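Search this site Search for: Go

Notes from the Pen Table

Last updated: Sep 25, 2020

Dear readers, in the April issue I promised to write about caps, and now I finally do it. Many of you have told me that your pen does not start in the morning. You shake it, you press harder, and then you buy a new ink. I think that in many cases the ink is good and the cap was not closed well.

A cap must be put on straight. If you push it on at an angle, the edge can touch the nib, and a small touch is enough to bend the point. I have spoiled 2 pens in this way, one of them a Pliso which I liked very much. Please hold the pen with the nib up, bring the cap over it slowly, and press until you feel it stop.

We keep 65 school pens at the Pendmont writing room, and the children may borrow them for up to 2 weeks. When the pens come back, we wash the nibs in cool water, leave them to dry on a soft cloth, and look for the right caps. The last part takes the longest time. The Mota caps also go on the Firkberg pens, but they sit a little loose, and the ink dries.

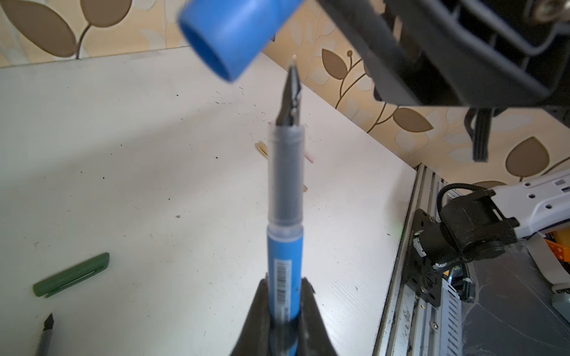

I am often asked if the color of the cap is important. For writing it is not, but for sorting it helps very much. A blue cap should go back on a blue barrel, and a dark green one that is lying on the table should wait for its own pen. The barcode label is also useful, if it is placed along the barrel and not on the grip, where the fingers would rub it. And if your pen has a grip of frosted plastic, you can look through it at the darker part inside before you put the cap on.

In the next issue I will write about paper for beginners.

Recent items
Which ink for a school pen?
How we wash 51 nibs in one afternoon
A notebook from the year 2000
Letters from readers, April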